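Clallside Home Forum > Kitchen and Dining > Tables with a hot pot well - is it worth it?

Page 1 of 2 | 3,572 views

pottering_on
Started Wednesday

I'm going to be the grump here. Everyone on this board who buys one of these tables with a pot well in the top tells us how marvellous it is, and then six months later they're asking how to get grease out of the rim. We've been lent one while my brother-in-law is between flats, and I've now spent a fortnight folding laundry on it, wiping it and swearing at it. It's the grey one with the stars.

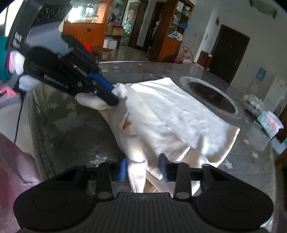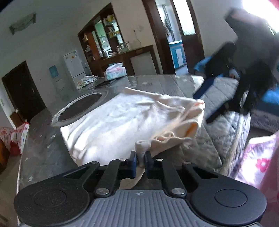
White towelling, grey star top, well with a rim round it.

My complaint is simple. A table with a hole in it is a worse table. You can't spread a bath towel out flat without planning your route, and anything small heads straight for the hole. The shop told him it would be "a proper family surface for everything". I don't believe that for a second. Has anyone lived with one for a few years and still likes it? People who've had it a month need not apply.

---

Zaki_R

Four years with ours. We use the well most weekends in winter and I fold everything on the table in between. Never lost a sock. You need the cover plate! Did it not come with one? Ours sits flush and you forget the well is there.

---

pottering_on

There is a cover plate. It's in storage with the rest of his things, supposedly. I've seen one in a showroom and "flush" was doing a lot of work. There was a lip you could feel with your thumb, and I'd bet it catches towelling loops.

---

Lorraine Partington

I had a Sorenell with the plate and it does catch. Not every time, but I pulled a thread on a good hand towel and went back to folding on the bed. I paid 860 for that table and sold it for a good deal less. The top itself was fine, mind you. Hot pans, felt tips, beetroot, all wiped off.

---

mugwort

I'm not convinced the table is what's wrong here. Why fold towels on a dining table at all? Mine get folded standing up, straight off the airer. Corners together under the chin, in half, in half again, then thirds. Takes seconds and needs no table.

---

pottering_on

Because under the chin you get a towel with one edge longer than the other and a crease down the middle. I've tried it. It looks fine in the pile and then you open the cupboard and it's a landslide.

---

mugwort

It's a towel. It's going to be used to dry somebody's feet.

---

Zaki_R

With mugwort on the feet, with pottering on the folding. Flat is better for bath sheets. Start with the short ends away from the well and work on the solid half of the table. That's all I do when the plate's off.

---

hob_and_nob

Can I ask about the top? I've been looking at a Zaneck with a similar pattern, 2,111 for the table and four chairs, and the salesman swore blind that a speckled grey hides everything. In my experience dark grey hides nothing. Our last worktop showed every crumb and a bloom of dust by teatime.

---

pottering_on

Your experience is correct. Crumbs it forgives, dust it does not. When the sun comes across it low you can see every wipe mark you've made that week. And white towels leave fluff on it, so you fold, then you wipe, then you find fluff on the cloth you wiped with.

---

Lorraine Partington

Damp microfibre, then a dry one, in straight lines. Don't use spray polish or it'll smear for days.

---

pottering_on

Tried the damp one. I'll try the dry after, but I have my doubts.

---

hob_and_nob

Their bigger set is 2,612 and has two wells. Two! I can't see where you'd put a plate, let alone the washing.

---

Zaki_R

Two wells is for big families who cook at the table, and you'd have the plates in for everything else. You're all judging a cooking table by how well it does the ironing pile. If you never have hot pot, buy a plain table.

---

pottering_on

Fair, though the shops don't sell it that way. They sell it as an everyday table with a bonus. My view so far is that it's a hot pot table with everyday life squeezed in round the edge. I'll ask him to dig the cover out of storage and I'll run a towel over it, loops down, and report back. If it catches, I'm buying a trestle for the spare room.

---

mugwort

Or use your chin.

---

Lorraine Partington

Take the plate out and wash underneath it while you're at it. Mine had noodles in.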